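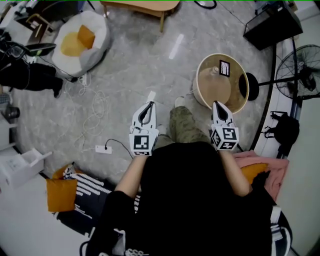 Grey marble-pattern floor, camouflage trousers, both hands full.

6 July 2021

Rain gauge read at seven: 6 mm. The tank behind the kitchen is at the second rung from the top. The overflow pipe ran for part of the night, judging by the wash mark in the gravel, so the first-flush diverter must have filled and closed as it should. Emptied it. The water from the diverter was brown with a film of dust and gum leaf, less than after the May storms.

Main job today was the slow sand filter. Flow at the outlet had been dropping for a fortnight and this morning it took nearly twice as long to fill the jug as it did when the bed was new. Head above the sand was up to the overflow, which leaves no more room to push water through. The bed had to be scraped.

Method, for next time. Closed the inlet first and let the level fall to a hand's width below the sand surface. This took until after ten. Took off the top skin with the flat trowel, 2 cm and no more. The skin came away in sheets where it was thick (north side, under the inlet) and as a sort of paste elsewhere. Smell earthy, not foul. I had half expected foul, given how long the lid was off in May. Raked the surface lightly, levelled it with the edge of a board, and refilled from the bottom through the outlet so that air would be driven up and out of the bed. Bubbles for a quarter of an hour, then none.

The scraped sand went into the old bath for washing. It needs five or six changes of water before it stops clouding. I did three and lost patience. It can stand overnight.

Sand depth is now 58 cm by the marked rod. Kerubo Lyimo's notes say to rebuild at 50, so there are several scrapings left if I keep them thin. Her notes are good but she writes depth in inches on one page and centimetres on the next, and I have once already cut too deep on account of it. I have pencilled the conversions in the margin.

The bed will need some days to ripen again. Until then all drinking water is to be boiled. Put a card on the tap to say so. Faraji Ondieki came by at noon for his two cans and read the card aloud in full, including the date, and asked whether it applied to tea. I said tea was boiled by definition. He took three cans.

Rang Halex about the float valve. The one fitted sticks when the level falls slowly, which is most of the time, and then opens all at once and disturbs the sand under the inlet. They have the smaller pattern in stock at Broketby but will not post it. Mwajuma Mfaume is driving over for feed later in the week and has agreed to collect. I have written the thread size on the back of her list. Meanwhile I have set a flat slate under the inlet to break the fall. It is ugly and works better than the perforated cup did.

Tank arithmetic, as I keep getting it wrong in my head. The tank holds 3,000 litres to the overflow. We draw 300 litres on an ordinary day, house and hens together, so ten days from full with no rain. That assumes the bottom of the tank is usable, and it is not, as the outlet stands well clear of the silt. Call it nine. The garden is extra and must come off the lower barrel from now on. Felista Makokha disagrees and says the beans at Kitonham were never watered from a barrel in her life. The beans at Kitonham had a stream.

After lunch cleared the gutter on the long side. The bracket by the downpipe has pulled and the run now falls slightly the wrong way, with a finger's depth of water standing at the far end. Packed it with an offcut. Proper repair wants a new bracket and a longer screw, and the fascia behind is soft enough that I do not trust it with either. Wrote this on the list below the valve.

Sent the Makori sample bottles off with the afternoon van, one from the tank and one from the filter, both drawn before the scraping. I labelled the caps as well as the sides this time. In May the labels floated off in the cool box and Mwajuma Makori had to test both as unknowns.

Evening reading at the outlet: jug filled in 41 seconds, against 77 this morning. Water clear to the eye. Knees bad. Must wash the rest of the sand before the hens find the bath.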